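Reviews > Kitchen > Drawers and Storage > Preno Expandable Drawer Tray

Preno Expandable Drawer Tray: Six Months In

By Keegan Ouellet
September 13, 2024

2,791 shares | 210 comments

I bought the Preno tray in March, after the old plastic one split down the middle when I pulled it out to wipe under it. I paid full price for it. It has been in the top drawer next to the stove the whole time, in a house with two adults and two kids, and it gets opened a lot.

The tray is bamboo with a clear finish. It has a fixed center with five long slots and one short one across the front, and a wing on each side that slides out to make the tray wider. With both wings in, it measures 16 inches front to back and a little under 13 across. The wings extend it to just over 19. My drawer is 18 inches wide on the inside, so I have each wing out partway.

Measure the inside of your drawer before you order anything. Measure the depth too, front to back, with the drawer pulled all the way out. A lot of older cabinets have a drawer box that is shorter than the front suggests. My neighbor Lindiwe Khumalo ordered the same tray and had to send it back. Her drawers are 15 inches deep. Preno took the return but she paid the shipping. Height matters less with this one. The sides are 2 inches tall and will clear almost any kitchen drawer.

What I like

The slots are wide enough. Most trays I have owned were made for thin, light flatware, and our forks have fat handles. In the old tray they would ride up on each other and catch on the drawer frame. In the Preno, they lie flat in a stack, all facing the same way, and the drawer shuts.

The floor of the tray is one solid panel glued into a groove, and after six months it has not lifted anywhere. I checked the corners with a fingernail before writing this. One corner on the left wing has a hairline gap between the side and the back, which was there when it came out of the box. It has not grown.

Small things do not slip under the dividers. Our old one let skewers and those little corn holders get underneath, and you had to lift the whole thing out to get them back.

The finish has held up to damp silverware. I would still dry everything first. My husband does not, and there is a slight dark patch at the front of the spoon slot where the bowls of the spoons sit. It sanded out lightly with fine paper and a wipe of mineral oil, but it has started to come back.

What I don't like

The wings do not lock. They are held by friction, and when the drawer is slammed they creep inward a quarter inch or so. After a few weeks the tray is loose and slides around. I fixed this with four dabs of museum putty under the center section, and two small wood shims between the wings and the drawer sides. It should not need that at this price.

Crumbs collect in the track under each wing. You cannot reach them with a cloth. I take the tray out once a month, turn it over above the sink and knock on the back. A vacuum with a narrow nozzle works too.

The short slot in front is too short for what people would want to put in it. Our teaspoons fit. A regular paring knife with its cover on does not. I keep birthday candles, toothpicks and the wine stopper in there, and it is fine for those.

There is also a smell for the first week, a bit like varnish. Leave it out on a counter for a few days before you load it.

Compared with the others

I borrowed a Brorker mesh tray from Bongani Joubert at work and used it for two weeks so I would have something to compare. It costs less than half as much and the rubber feet hold it in place better than anything Preno has done. The mesh is noisy, though, and fork tines poke through it and snag. It would be my choice for a drawer of spatulas and peelers.

The Zwane is a set of separate plastic boxes in different sizes that clip together. I had it in our last apartment. If your drawer is an odd shape, the Zwane is the better buy, and you can put the boxes through the dishwasher. The clips wear out. By the end, ours were held with tape.

I have not tried the Pitoler, which stacks the handles at an angle to save width. Two readers, Lungile Msimang and Wian Buthelezi, wrote to recommend it for narrow drawers. Both said serving spoons will not fit in it.

Cleaning and care

Wipe it with a damp cloth and dry it right away. Do not soak it. The card in the box says to oil it twice a year with food-safe mineral oil. I did it once, in June, and it took ten minutes plus a night to dry. Put the oil on the undersides as well or the wood can cup.

Who should buy it

If you have a standard drawer at least 17 inches deep and flatware on the heavy side, the Preno is a good tray and I would buy it again. If you have a soft-close drawer, the creeping wings will bother you less than they bother me. If you rent and move often, get something cheaper.

Rating: 4 out of 5
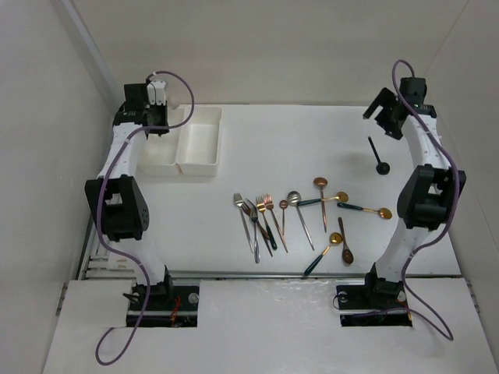 Loading a new tray goes better if you sort the old drawer first, all of it, before anything goes back in. Take the drawer to a table and tip it out. With the cutlery lying loose across a plain white tabletop like that one, the odd forks and the spoons you never use are easy to pick out, and a couple of plastic bins at one end give you one for keeping and one for giving away. Put the forks and spoons you use every day back first, in the slots closest to your stronger hand. We ended up giving away 16 pieces, most of them from sets we no longer own. Steak knives went to a different drawer, blades covered, and the wide slot that freed up now holds the can opener.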